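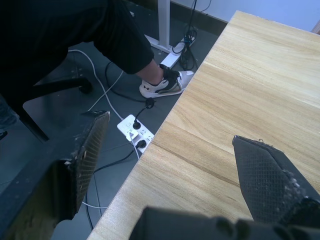

Jarnwood parish register transcripts - README

Baptisms and burials only. Marriages still with Aileen Magbanua, ask her, not me.

What you get
jarnwood_baptisms.csv, one row per child. First year 1790.
jarnwood_burials.csv, same idea. Gaps where pages are torn.
notes.txt, my scribbles, not tidy.

Columns
id, year, month, forename, surname, parent1, parent2, page, typed_by, flag

Surnames are typed as written. So Skumelow, Skumlow and Scumelo are all in there, probably one family. Didn't merge. Darier looks fine throughout.

Flags
q = can't read it, best guess
x = struck out in the orignal
blank = ok

143 rows have q. Mostly Jerome Tan's pages, not his fault, the ink is terrible on those.

Checking
Finbarr Ó Dálaigh read 100 baptism rows back against the book. Fixes are in. Burials NOT checked yet, hoping for April.

Known problems
- month missing in a lot of early burials, left blank
- page numbers restart halfway thru, use id for sorting
- accents break if you open in a spreadsheet without picking UTF-8
- twins get two rows, same parents, don't dedupe

Using it
Free for family history, school stuff, whatever. Credit the transcribers: Princess Lumanlan, Jerome Tan, Eduardo Padilla. Don't sell it.

Corrections to Eduardo, with the id and page please. Can't do anything with "my great-grandmother is wrong".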